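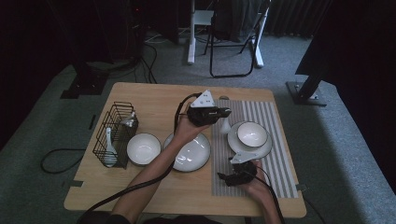

양손에 그리퍼를 하나씩 쥐고 식기가 놓인 테이블에서 작업하는 모습.

식기 정리 자동화를 준비 중인 단체급식 업체 하르네다(Harneda)가 내년도 로봇 장비 예산안을 다시 짠다. 로봇 팔을 먼저 들이려던 당초 계획을 뒤로 미루고, 사람이 손에 쥐고 쓰는 그리퍼와 작업 테이블을 우선 확보하는 쪽으로 순서를 바꿨다.

하르네다 설비기획팀은 5월 내부 검토에서 이 같은 방안을 확정했다고 밝혔다. 장비 구매는 두 차례로 나뉜다. 1차에서는 손으로 쥐는 그리퍼 11조와 케이블, 거치대, 접시와 그릇 등 시험용 식기를 산다. 그리퍼는 양손용 두 개가 한 조다. 로봇 팔은 1차 결과를 본 뒤 2차에서 기종과 대수를 정한다.

1차 그리퍼는 트레소셀(Tresosell) 제품으로 정해졌다. 함께 견적을 낸 카트라이트(Cartwright)는 조당 단가가 더 낮았지만 예비 손가락 부품과 케이블이 별도 품목이어서 총액에서 밀렸다. 하르네다가 책정한 그리퍼 단가 상한은 한 조에 400만 원이다. 테이블과 식기, 바닥 배선 공사에는 따로 700만 원을 잡았다.

구매 업무를 맡은 원서아 과장은 "작년 예산안에는 팔 가격만 크게 적혀 있고 식기나 케이블 같은 항목이 거의 없었다"며 "시험을 해 보니 그릇이 깨지고 케이블이 모자라서 일이 멈추는 날이 더 많았다"고 말했다. 원 과장은 소모품비를 장비비에서 떼어 분기마다 집행하도록 양식도 고쳤다고 덧붙였다.

작업은 테이블 하나에 한 사람이 앉아 진행한다. 작업자는 양손에 그리퍼를 들고 그릇과 접시, 숟가락을 옮기고, 이때의 손동작이 기록으로 남는다. 회사는 식기 배치를 바꿔 가며 1,000회 분량의 기록을 모은 다음 2차 구매 여부를 판단하기로 했다. 판단 기준에는 그릇을 받침 접시 위에 올리는 동작과 숟가락을 통에 꽂는 동작이 들어간다. 컵류는 이번 범위에서 빠졌다.

설치 공간도 변수로 꼽힌다. 현재 쓰는 방에는 테이블을 네 개까지 놓을 수 있고, 그 이상은 옆 창고를 비워야 한다. 이에 따라 11조 가운데 여덟 조는 교대로 쓰고 나머지 세 조는 수리에 대비한 예비로 둔다. 방 임차료와 전기료는 장비 예산에 넣지 않고 본사 관리비로 처리한다.

2차에서 검토할 로봇 팔은 프러턴(Prutton)을 포함한 두 개 회사 제품이다. 하르네다는 구매와 임차를 모두 열어 두고 있으며, 임차할 경우 유지보수 출동 시간을 계약서에 명시해 달라고 요구할 방침이다. 납품처인 구내식당 두 곳에 장비를 들이는 시점은 정해지지 않았다.

1차 물품은 검수를 마치는 대로 대금이 지급된다. 그리퍼는 조별로 개폐 동작과 케이블 접속을 확인하고, 불량이 나오면 해당 조만 반품한다.

분류: 산업 > 로봇·자동화 > 설비투자
최종 수정: 오후 4시 20분

관련 기사
- 급식업계, 식기 세척 라인 교체 시기 놓고 고심
- 로봇 팔 임차 계약, 출동 시간 조항 확인해야
- 중소 제조사 장비 예산에서 소모품비가 빠지는 이유
- 트레소셀, 그리퍼 수리 접수 창구 일원화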